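# Schwarze Wäsche, die schwarz bleibt

Vorab: Wer seine schwarzen Sachen gern in Anthrazit, Mausgrau und »irgendwas mit Blaustich« besitzt, kann die Seite schließen und weitermachen wie bisher. Der Weg dorthin ist leicht und führt über Vollwaschmittel, 60 Grad und die Überzeugung, dass eine volle Trommel gut für die Umwelt ist.

Ich wasche seit Jahren fast ausschließlich Schwarz. Das hat mit einem Berufsleben hinter Theaterbühnen zu tun und ein wenig mit Faulheit, man muss morgens weniger entscheiden. Die Anleitung gilt für Baumwolle und Mischgewebe. Wolle und Seide haben eigene Ansprüche und einen eigenen Beitrag, der seit Februar im Entwurfsordner liegt.

## Sortieren

Schwarz zu Schwarz. Dunkelblaue Jeans sind kein Schwarz, auch wenn es im Kellerlicht so aussieht. Handtücher kommen grundsätzlich woandershin, egal in welcher Farbe: Sie fusseln, und ein schwarzes Shirt nimmt jeden Fussel auf wie ein Tierheim.

Dann:

- alles auf links drehen, auch die Socken (ja, auch die Socken)
- Reißverschlüsse schließen
- Taschen leeren. Ein Papiertaschentuch genügt für eine komplette Maschine. Ich habe das gründlich getestet, mehrfach und nie absichtlich.

Neue Teile wasche ich die ersten zwei Male nur mit anderen dunklen Sachen, am liebsten mit solchen, an denen ich nicht hänge.

## Waschen

1. Trommel höchstens zu drei Vierteln füllen. Gequetschte Wäsche reibt, und an den Scheuerstellen sieht man es zuerst.
2. 30 Grad, bei normal getragener Kleidung. Wer darin einen Garten umgegraben hat, darf auf 40 gehen.
3. Flüssiges Waschmittel für Dunkles oder Feines. Pulver hinterlässt gern helle Streifen, und Vollwaschmittel enthält meist Bleiche. Weichspüler weglassen.
4. Niedrig schleudern, bei mir sind es 800 Umdrehungen. Dauert auf der Leine länger, knittert weniger.
5. Sofort ausräumen. »Sofort« heißt in diesem Haushalt: am selben Tag.

Über Essig streiten die Leute, als ginge es um Religion. Ich gebe gelegentlich 100 ml Haushaltsessig ins letzte Spülwasser, wenn sich ein Grauschleier aus Waschmittelresten gebildet hat. Verlorene Farbe kommt davon nicht zurück. Manche Hersteller sehen Essig wegen der Gummidichtungen ungern, ein Blick in die Bedienungsanleitung schadet also nicht, falls man sie findet.

## Trocknen

Auf links, im Schatten, gut ausgeschüttelt. Sonne bleicht, und zwar am liebsten genau den Streifen, der über der Leine hängt. Shirts hänge ich am Saum auf. Wer sie an den Schultern klammert, trägt anschließend zwei kleine Beulen durch den Tag wie gestutzte Flügel.

Der Trockner geht schonend auch mal, macht den Stoff aber auf Dauer müde. Was im Flusensieb liegt, war vorher Kleidung.

## Falten und Fusseln entfernen

Falten kann man auf dem Bett, das ist groß genug und hat die richtige Höhe, solange man nicht versucht, sich dazuzulegen. Ein farbiges Laken als Unterlage ist praktisch, denn schwarze Wäsche auf schwarzer Bettwäsche sucht man am Ende mit den Händen.

Vor dem Falten einmal mit der Bürste drüber, immer in eine Richtung. Dann Teil flach hinlegen, Seiten zur Mitte, unteres Drittel hoch, oberes darüber. Glatt streichen. Größere Stücke wie Tücher und Überwürfe falte ich erst der Länge nach und dann so oft quer, bis sie ins Fach passen, was selten die Zahl ist, die in Anleitungen steht.
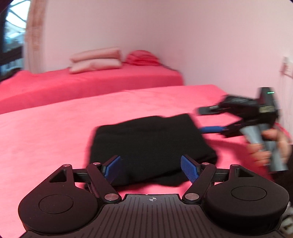
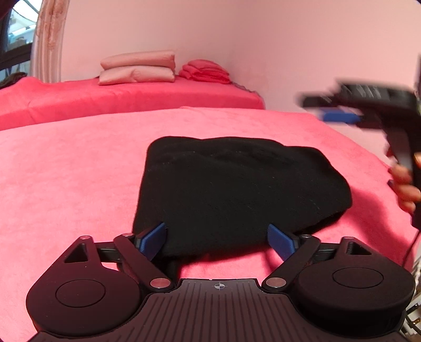 ## Wenn es schon grau ist

Textilfarbe für die Maschine funktioniert bei Baumwolle und Leinen ordentlich. Polyester bleibt davon unbeeindruckt, und Polyester ist leider auch das übliche Nähgarn: Mein nachgefärbtes Hemd hatte danach überall sehr ehrliche graue Nähte. Mit etwas Haltung geht das als Design durch.

Vorher das Stück sauber waschen, denn Fettflecken nehmen Farbe schlecht an. Danach die Maschine einmal leer durchlaufen lassen und die erste Ladung Weißes noch ein bisschen warten lassen. Stelios Karras, mit dem ich mir früher einen Waschkeller geteilt habe, hat nicht gewartet. Seine Hemden waren anschließend taubenblau.

## Lagern

Dunkel, trocken, nicht zu eng. Auf offenen Regalen bleichen die Faltkanten aus, also ab und zu umstapeln oder eine Schranktür benutzen, wozu sie ja da ist. Frisch Gewaschenes kommt nach unten in den Stapel, sonst trägt man immer dieselben zwei Shirts und wundert sich, dass ausgerechnet die so schnell altern.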